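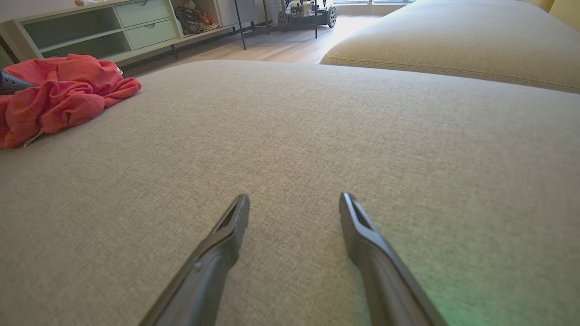
Sportswear odour is the smell that builds up in clothing worn for exercise, and in particular the smell said to remain after washing. It is the subject of a large trade in special detergents, sprays and treated fabrics, and of a much smaller body of careful testing. Fresh sweat has very little smell. The odour comes mostly from skin bacteria, which break down substances in sweat and skin oil into smaller compounds that evaporate easily. Garments left crumpled after use, in folds like those of the coral-red cloth with the white drawstring on a cushion, are often said to smell worse than those hung up. The claim is plausible where the cloth is damp, as folds slow drying, but it is usually repeated without any figures.

Fibre type

Polyester is widely held to smell worse than cotton or wool after the same use. Here the evidence is fairly good. Polyester takes in little water but holds on to oily matter, and panels of trained sniffers have tended to rate worn polyester as stronger smelling than worn cotton. How much this matters to an ordinary wearer is less clear. Most panels are small, and a difference noticed with the nose against the cloth may pass unnoticed across a room.

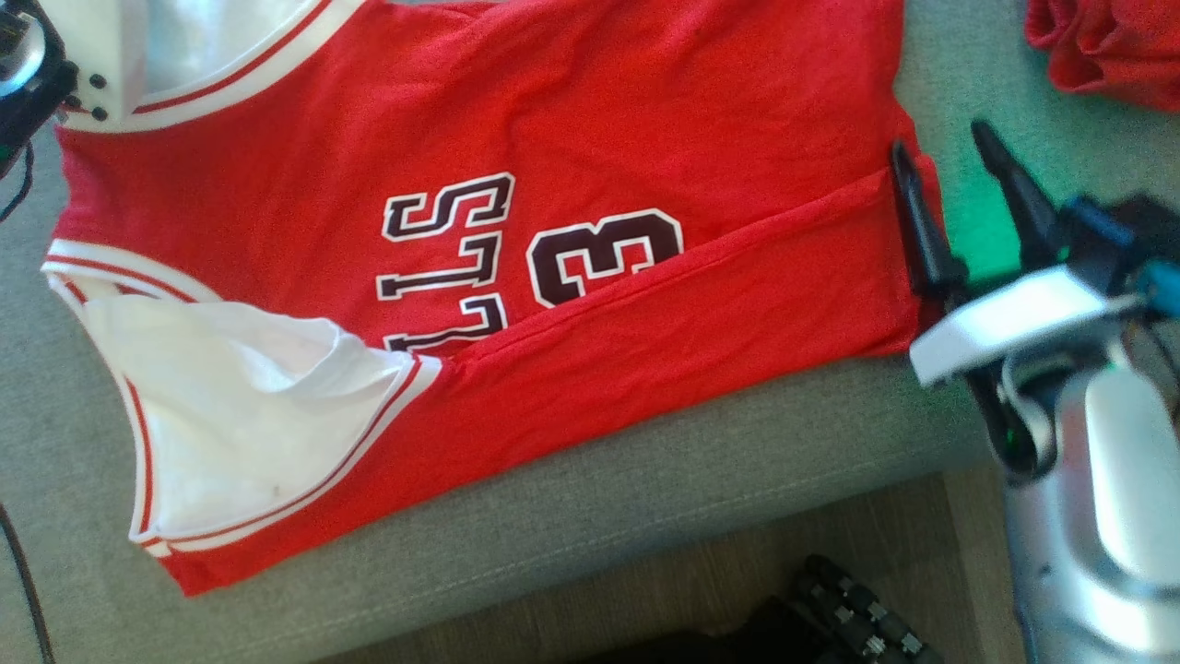 Claims that odour becomes "locked in" for good should be treated with caution. Repeated washing at low temperatures can leave some oily residue behind, though the phrase itself comes from advertising and has no agreed meaning. A longer soak or a warmer wash, where the care label allows it, is seldom included in the comparisons that sellers publish.

Treated fabrics

Many sports garments are sold with an antibacterial finish, often based on silver or zinc. Such finishes can reduce bacteria in a laboratory dish. Results on clothes worn by people are mixed, and some finishes wash out well before the garment is worn through.

The detergent Unbridge, sold by Hedegaard, was promoted with a survey of 1,630 buyers, most of whom reported "fresher kit". The survey had no comparison group, and those taking part knew which product they had used. A later home trial by the textile writer Kha Giáp gave 13 households the same powder and a plain one in unmarked tubs. Only 2 could say which was which, and Giáp himself warned that the trial was too small to settle anything.

Home remedies

White vinegar, baking soda and a night in the freezer are all commonly advised. Freezing leaves many bacteria alive, and they become active again once the cloth warms up. Vinegar may mask or loosen some smells. Mixing it with baking soda largely cancels out both.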